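Home | Manuals | Flavus Series | Section 4 | Previous | Next

4 Setting Up the Flavus Bedside Air Monitor

4.1 Selecting a position

Install the monitor in the room where the occupant sleeps. The sensor inlet is on the underside of the housing and must remain clear at all times.

1. Choose a wall or shelf position level with the top of the mattress or higher.
2. Keep the inlet at least 11 inches from curtains, pillows and stacked bedding.
3. Do not place the monitor directly above a radiator, humidifier or heating vent.
4. Check that the power cord reaches the outlet without crossing a walkway.

CAUTION: Use only the Plornon power adapter supplied with the unit. Other adapters can damage the sensor board and will void the warranty.

4.2 Bedding and air readings

Folding, shaking or changing bedding releases fine particles. Readings taken during this work do not represent normal room conditions. Pause logging before making the bed and resume it after the room has settled.

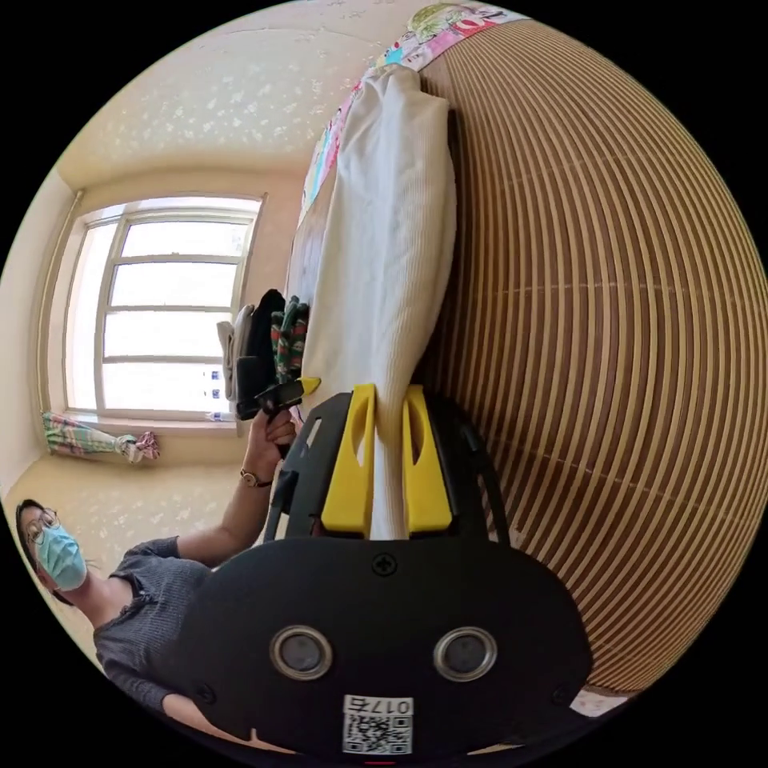
Figure 4-2. Handling linens at the bed. Pause logging first.

To pause logging, hold the side button until the indicator turns amber. The unit resumes automatically at the end of the pause period. To resume sooner, hold the same button until the indicator turns green.

NOTE: Readings already stored in memory are kept during a pause.

4.3 First calibration

1. Close all windows and doors in the room.
2. Connect the adapter. The display shows the firmware number, then "CAL".
3. Leave the room. Do not open the door while "CAL" is shown.
4. When the display shows a number, record it on the card inside the back cover.

A carbon dioxide value between 508 and 825 ppm is acceptable for a first calibration. If the value is higher, air out the room and repeat from step 1. If the display still shows a value above 1,349 ppm after the second attempt, see Section 7, Faults.

4.4 Pairing with the Mudgway hub

The hub must be running the Starton release or later. Press the pairing key on the hub, then press the side button on the monitor twice. The indicator flashes blue while pairing and goes out when pairing is complete.

Revised 2022-05-21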